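Ganesero Hand Gripper – Gallery and Quick Notes

Back from Jakthorpe with the demo kit. Three days of use, one picture up so far, the rest when I get the card sorted.

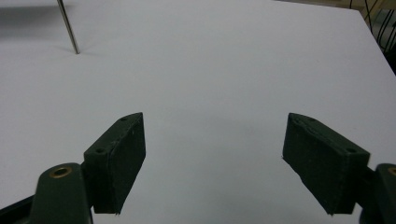
Kit is the Ganesero hand gripper, the one you carry around yourself. Endness sells it, we had it on loan. No arm included, no software past the basic recorder. Price on the sheet was $115 a day to rent, 73 if you take the full week. Didn't ask about buying.

Green pads, two screw holes showing on the top face of each. Scuffs on the left one, edges a bit rough on the right. Brass-colored bushings at the arms – nice touch.

White tabletop work. Good plain background for the camera, and the pads stand out dark against it.

More notes, no pictures yet:

Unboxing. Foam tray, a hex key, a spare pair of pads in a zip bag. Manual is four pages and two of them are the warranty.

Weight. Fine for the first half hour. After that my wrist had opinions. There's a strap you can order but it wasnt in our box.

Trigger. Smooth, long travel. I'd like it a little stiffer near the closed end. Small parts need a light hand and it takes a while to learn where the pads meet.

Small parts. Did 40 pick and place runs with the Pastor parts set, mostly pegs and caps. Pegs easy. Caps a pain until I started coming in lower. Flat washers, forget it – slide them to the table edge and pinch from there.

Swapping pads. Screwdriver job, not tool-free like the flyer says. Ten minutes the first time, less after. Keep a dish handy for the screws, they are tiny and they roll.

Recorder. Starts with a long press, stops with a short one. I mixed these up all of day one. Files copy over fine, names are just numbers, so write down what you were doing as you go. My last file was 1927 and I have no idea what's in half of them.

Cable. Too short for a standing desk. Bring an extension. Plug is a snug fit, push till it clicks.

Battery. None, it runs off the cable. See above.

Worth renting? For a week, yes. Simple to pick up, and the grip feels the same from one run to the next. For a single day I'd skip it, you'll spend the morning getting used to the trigger and the afternoon swapping pads.

Would like to see: the strap in the box, a longer cable, softer pads as an option, and file names a person can read. Endness say a new version is due in January. Will try to get that one on loan too.

Rest of the gallery to folow. Posted May 27, 2019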